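[Prev in thread] [Next in thread] [Thread index] [List home]

Subject: Re: Guest bedding and seating for the December convention

Two corrections to the plan I sent earlier, and answers to the points raised since. I quote the message I am replying to so that people on the digest can follow.

Mateja Radulović wrote:

> The registration desk has closed the early list at 993 names. Last
> year the final number was 2,115 and the early list was smaller than
> this one, so please do not plan on the old seating chart.
>
> Three things are still open:
>
> The Howlader room is listed as the quiet prayer room and also as
> overflow for the second lecture. It cannot be both.
>
> The translation headsets for the afternoon session have not been
> confirmed. Skurum is the only supplier that has replied.
>
> Overnight guests at the Firnach house were told that sheets and
> prayer hall floor covers would be washed between groups. I see no
> schedule for this.
>
> Mateja

On the room. The Howlader room stays a quiet prayer room for all days of the convention. It was entered as overflow in the first draft because the Nudside annex had not yet been offered to us. It now has, so overflow for the second lecture goes to the annex, with an audio feed only. Anyone who needs to see the speaker should be seated in the main hall before the opening recitation.

On the headsets. Skurum will supply receivers on two channels. The third language will be read from the side gallery, as it was at the spring meeting, and people who need it should sit in the first 11 rows on that side. Translators should have the written text of each address the evening before. I have asked speakers who talk without notes to supply at least the scripture passages they intend to quote, with chapter and verse. Numbering differs between editions, so please give the edition as well.

On the laundry. The Firnach house will wash in two runs, the first after the morning prayer and the second after the midday meal. Floor covers go in the first run and dry flat in the corridor. Sheets go in the second. Guests should strip their own beds and leave the bundle outside the door by 9:30 a.m. Prayer mats that people have brought with them are not included and should stay in the rooms.

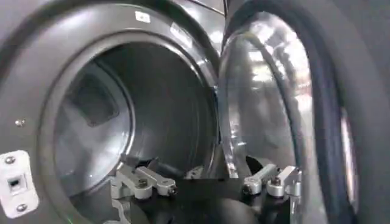

Front-loading laundry machine, door open.

Shoes are a separate matter. Last year the racks were placed inside the second door and the entrance was blocked before each prayer. I have moved them to the outer porch, 19 racks in two facing lines, with the lower shelves kept for people who have to sit down to take their shoes off. There will be chairs at the end of each line.

The timetable itself changes in one place. The session on the history of the early missions moves ahead of the question hour, which had been cut short two years running. Questions should be written on the cards and handed in before the break. Questions on inheritance and marriage contracts will be passed to the scholars' table and answered in private — the hall is not the place for family cases.

Still open on my side: the parking permits for the Nudside annex, and whether the closing prayer can be heard in the porch. I will test the porch speaker once the feed to the annex is in place and post the result here.

Please send changes to the list and not to me directly. The printed program goes out from whatever is in the thread.

Recent messages on this list

Re: Parking at the Nudside annex
Call for reciters, opening session
Meal times and special diets (revised)
Re: Re: Spelling of place names in the program
Minutes, spring meeting
Children's class: which room?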